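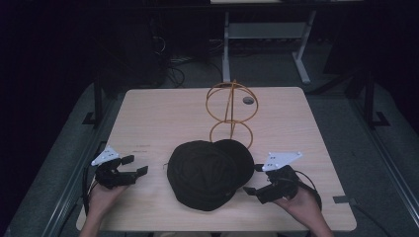

Black cap and copper-colored wire ornament on a light wood table.

Sotach Table Oil, clear, for indoor wood

Sold by Beltivholm. Made by Trukon. One can, matte finish, no tint.

We held off on stocking a table oil for a long time. The claims on the cans are mostly the same, and mostly hard to check. One coat. Food safe. Lasts for years. We've sold finishes long enough to have seen a lot of one-coat oils come back with a ring in the middle, usually carried in by somebody who followed the label to the letter. So read what follows as a page from a shop that wants fewer returns.

What it is

Sotach is a hardening oil with a little wax in it. It soaks into bare wood, cures there, and leaves a thin low-sheen layer on top. It's meant for dining tables, desks, shelves and sideboards. It isn't meant for floors, whatever the picture of the hallway on the maker's leaflet suggests, and we won't take back a can that was used on one.

The color is sold as "invisible." We'd call it slight. On maple and ash the wood goes a touch warmer, about what you get when you wipe it with a damp rag. On oak it's more than slight. On walnut you'll see a clear darkening and you may well like it. Try the underside first.

It will do nothing for laminate, melamine or any table that already has varnish on it. Oil needs bare wood. If water beads up on your tabletop, it's sealed with something, and you either sand that off or leave it alone. A surprising share of tables sold as wood have a printed top, and the grain on a good one will fool you from a chair's distance. Look at the end of the board. If the pattern on top doesn't carry over the edge, save your money.

What the can says, and what we think

"One coat coverage." Two coats. We have never had a satisfactory table out of one coat of this or any other oil in the price range. The second goes much further than the first, so it doesn't double what you use.

"Covers up to 200 square feet." Possibly, on a tight hardwood sanded too fine, by someone very stingy with the rag. Plan on some 70 for bare oak. That's still plenty of dining table.

"Dry overnight." Dry to the touch, yes. You can eat at it the next evening if you're careful. It isn't cured, though, and a hot dish or a wet glass will mark it. Stay off it with anything heavy for as long as you can stand to.

"Resists coffee, wine and water." Resists is a useful word. Wipe up a spill while it's fresh and there's no trace. Leave red wine sitting until morning and you'll be sanding. Lacquer does better here, and if your household leaves things until morning, buy lacquer.

"Food safe." Once fully cured, the maker says so. We have no lab and can't tell you more than that. We wouldn't put it on a cutting board, where plain mineral oil is cheaper and you'll be redoing it all the time anyway.

"Natural." This means nothing. It's a mix of plant oils with a drier and a solvent in it. It smells for a while. Open a window.

How to put it on

Sand to 150 and stop. People go finer because it feels nice under the hand, and then the oil has nowhere to go. Vacuum the dust and wipe with a dry cloth.

Stir the can well, down to the bottom, where the matting agent settles. Shaking it makes bubbles. Spread a thin layer with a lint-free cloth, work it along the grain, and leave it for 15 minutes. Then wipe off everything that's still on the surface. All of it, including the bit you think looks good wet. What stays on top turns gummy and never really hardens, and this is behind nearly every complaint we get.

Next day, rub lightly with a fine pad and do it again.

Rags soaked in this oil can catch fire by themselves. Lay them out flat outside or put them in a bucket of water with a lid. Please don't skim past that sentence. It's on the can in very small print.

Upkeep

Damp cloth, mild soap, dry it off. The maker sells a matching care spray, which we don't stock because we couldn't see what it did. When the table starts to look thirsty where people sit, rub a spoonful of the oil into those spots and wipe it off. Being able to patch one place without redoing the whole top is the best argument for oil, and it's the reason we gave in and ordered it.

Felt or cork goes under anything metal. Wire stands, candle holders and cheap trivets leave scratches and sometimes a dark ring if there's water involved, and oak is the worst for it. Rubber feet are no better, as some kinds leave a stain that goes deep.

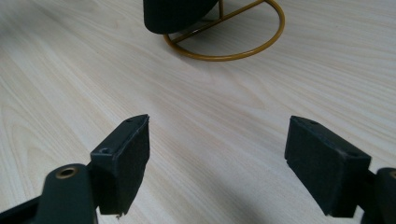 Tomić wrote in to say we're too hard on it: two coats on an old ash desk, three years of coffee cups, and the only mark is from a plant pot that leaked. The smell hung on longer than we'd let on, though, and the lid of the can is a menace once it has been opened and closed a few times.

Fair enough about the lid. Wipe the rim before you press it down, or decant what's left into a jar you can fill right up to the top. Oil skins over when there's air above it, and a half-full can stored over the winter is often a write-off. We'd sooner sell you the small one.

Sizes and ordering

Small can: enough for a desk or a coffee table, both coats.
Large can: one big dining table with leaves, plus a bit for patching.

We don't carry the bulk tin. Trukon changed the recipe for it in September and we haven't tried the new one yet. The two sizes above are from the older batch. When those run out we'll test whatever replaces them before it goes on this page, so it may show as out of stock for a while.

Ships by ground only. Unopened cans can come back to us. Opened ones can't, unless the contents have set solid on arrival, in which case send a photo with the batch code on the base.

Goes with: fine rubbing pads, lint-free cloths, cork dots. An old cotton T-shirt works as well as the cloths.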